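Rooms > Sleeping > Interviews

"I'd done 637 beds before I stopped ironing"

19th April
By the Rooms desk

She won't have her name in this, fine, so she's the housekeeper. Eleven bedrooms over three floors at Stesia, a guest house on the hill side of Katby, and before that a long stretch in a big hotel near the harbour. We talked in the linen room, standing up mostly, because the one chair had pillowcases on it.

I wanted to ask about sheets. Coloured ones, mainly. Half the letters we get are about going off white bedding and then not knowing what to do next.

"White is easy," she said. "White you boil, you bleach if you must, you don't think. The day we went to green I had to learn the whole thing again."

The green came in two winters ago. Khaki, or near enough, a dull leafy sort of colour, bought from Wróbel, the linen shop down on the quay. The owners had painted every bedroom white by then, walls and ceiling, and felt the rooms had gone a bit hospital. So the colour had to come from the bed.

"They asked me what I thought and I said brown. They bought green. It was a good choice, I've told them so. Once."

How many? She had the order book on the shelf and looked it up. 156 pieces in the first lot, fitted and flat together, plus pillowcases which were billed seperately. A second order since, smaller.

And the creases? I'd been upstairs already. The green sheets do crease, there's no getting round it, and in a white room with a plain wall behind the bed your eye goes straight down to them.

"Everybody says creases to me. Guests don't. Owners do, and people who write for papers."

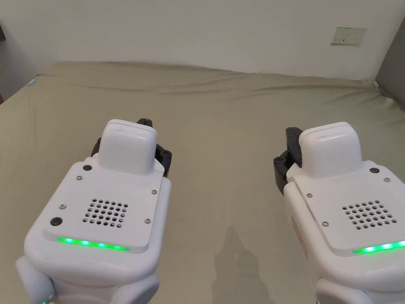

She used to iron every flat sheet. There was a roller iron in the cellar, a Jokport, second-hand, took ages to warm up and smelled of dust. At the hotel she'd kept a tally in a school exercise book, beds made start to finish with ironed linen, and got to 637 before she gave the book up. Then the ironing too, later on, here.

"My wrists went. And I looked at a bed one morning, a guest had sat on it for one minute to tie his shoes, and all that work was gone. One minute."

What she does now is quicker. Sheets out of the machine the second it stops. Shake, hard, from the short end, two snaps. Over the line doubled with the hem hanging down, pegs at the corners only. Taken in a touch damp, if the weather lets her, and folded while there's still some give in it.

"Then on the bed, and hands. Flat hands from the middle out. You push to the wall side first, always the far side, then you come back toward yourself." She did it on the folding table to show me, with a bath towel. "What's left after that, I leave it."

Does she really? Nothing at all, no spray bottle?

"There is a spray bottle," she said. "For the room with the big window. The light comes in low there in the morning and every line looks like a ditch."

Water, no scent. She's firm on that, scented water left rings on the green in the first month and two sheets ended up as dust covers.

Washing then, as that's the other half of the letters. Thirty degrees she won't have, not for guests. She goes to 40 with the green and hotter only when there's a reason. Inside out for the pillowcases. Liquid, not powder. Never with the towels, the towels shed and you'll be picking white fluff off until the summer. And a half load, or a bit over half. Packed drums are where the deep creases come from, she says, the sort that are still there after the line.

"People fill the machine to the door and then ask me about irons."

Fading? Some. The ones from the first order are paler along the fold. She rotates, so the same sheet doesn't sit on top of the pile week after week, and she folds in thirds one time and quarters the next so the line moves about. I hadn't heard that one before. It's a nuisance to stack, she admits.

Fitted sheets she has opinions on. Deep corners or don't bother. The elastic has to go the whole way round. Cheap ones with elastic just at the corners ride up on the wall side, where you can't reach without climbing on the bed, and a loose fitted sheet wrinkles worse than any flat one. If yours does it, she says, try pulling the bed out a hand's width from the wall before you go and buy new.

I asked if she'd go back to white.

"For me at home, I have white. For here, no." Then she had to take a delivery, and we finished on the back stairs, her with a bag of towels on each arm.

What about people who do like it ironed, tight, hotel style? She doesn't mind them. A guest last April asked for it and she dug out the hand iron and did the top third, the bit that folds over.

"The top third is all anybody sees. The rest is under the cover. Write that down."

Recent in Rooms
Line drying when you've only got a balcony
Painting a bedroom white, and which white
Our readers' worst fitted sheets
Pillows: when to wash, when to bin
Curtains for a low morning sun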